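4. First run in the Muvura simulator

Do this before you power the real arms. Kirkedine two-arm kit only, single-arm users skip to section 5.

1. Open Muvura, load the two-arm scene.
2. Set speed limit to 19 percent. Leave it there for now.
3. Home both arms – left first, then right.
4. Check both grippers point up, with a gap between them. If not, re-home.

CAUTION: do not hit Sync untill both arms read Ready.
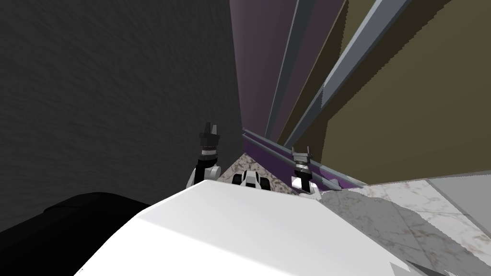 5. Save the pose, name it, close the jog panel.

Note: error 498 means the pose didnt save. Repeat step 5.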